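Safeguarding Records Review, Phase Two
Progress report to the Granström Fund
Reporting date: 18/03/2023
Prepared by Margit Isaksson, project lead

Status: on schedule for workstreams A and B, behind on workstream C. Spending is within the approved budget. One change to the work plan is requested at the end of this report.

Background

Phase Two examines how concerns about adults in residential and shared-living placements were written down, passed on and closed by the placing agencies. Phase One established that the records exist and can be read. It did not test whether a concern raised by a support worker or relative can be followed from first entry to final decision. The grant covers that second question, along with a set of revised recording standards to be offered to the agencies taking part.

Workstream A: file review

The sample is 296 closed case files drawn from the two agencies that signed access agreements. As of this report, 276 have been read and coded. The remaining 20 are held in off-site storage under an older filing system, and the retrieval request has been accepted by the records office. Coding is done by Jinfeng Shi and Borghild Hedlund, working separately, with disagreements referred to me.

The coding form was changed once during the period. The original form had a single field for "outcome communicated." Early files showed that this field was being used for two different events: a decision being sent to the placement provider, and a decision being explained to the person who raised the concern. These are now separate fields, and the files coded before the change have been recoded.

A recurring difficulty is the undated handwritten note. Such notes are often the only evidence that a phone call took place. We record them as present but do not use them to establish the order of events unless a dated entry refers to them. This is a conservative rule and it will leave gaps in some timelines. We prefer the gaps to a sequence we cannot defend.

No findings are reported at this stage. Both agencies have been told that they will see the draft analysis before the Fund does, for factual correction only.

Workstream B: interviews

Horacio Ojeda has completed 30 interviews with current and former support workers, which meets the target in the grant agreement. Participation was by open invitation and the sample should not be read as representative. Transcripts are being checked against the recordings, and identifying details are removed before the text reaches the coding team.

Two participants asked for their interviews to be withdrawn after the fact and then, on seeing the redacted transcripts, agreed to let them stand. The consent form now states in its first paragraph that a participant may read the redacted version before deciding. The ethics adviser has approved the new wording.
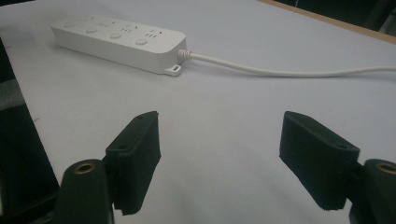
Workstream C, the recording standards, is the part of the project that is behind. The first draft was circulated to both agencies and came back with comments that contradict each other on a basic point, namely whether one entry may cover several concerns. Our position is that it may not. The draft now sets out the rule by comparison with a power strip that has four outlets and a round button for each: every concern gets its own entry and its own closing decision, and closing one has no effect on the next. Funmilayo Uzor, who is drafting the standards, has added a cross-reference field so that linked concerns can still be read together. One agency has accepted this in principle. The other wants to see how much time it adds for duty staff, and a short trial is being arranged at its Memuna residence.

The delay to the first draft has a knock-on effect on the training outline, which cannot be written until the entry format is fixed. A partial outline covering supervision and sign-off is complete.

Data handling

Coded data is kept on the Vustex system under the existing license. Access is limited to the five named project staff. One access request from outside the team was received and refused, and the refusal was logged. There were no data incidents in the period.

Budget

Staff costs are on profile. Travel is under profile, as several interviews were moved to video at the request of participants. Transcription is slightly over, owing to longer interviews than planned — the overspend is covered by the travel line and needs no approval under the grant terms. The contract with Jomeo for transcription ends when the last transcript is signed off and will not be renewed.

Risks

The main risk is the storage retrieval. If the outstanding files do not arrive, the analysis will proceed without them and the report will say so. A second risk is staff turnover at one agency, where our contact has changed and the access agreement had to be explained again from the beginning.

Request

We ask the Fund to move the due date for the final recording standards to the end of June, with no change to the total grant. The date for the file review analysis would remain as agreed.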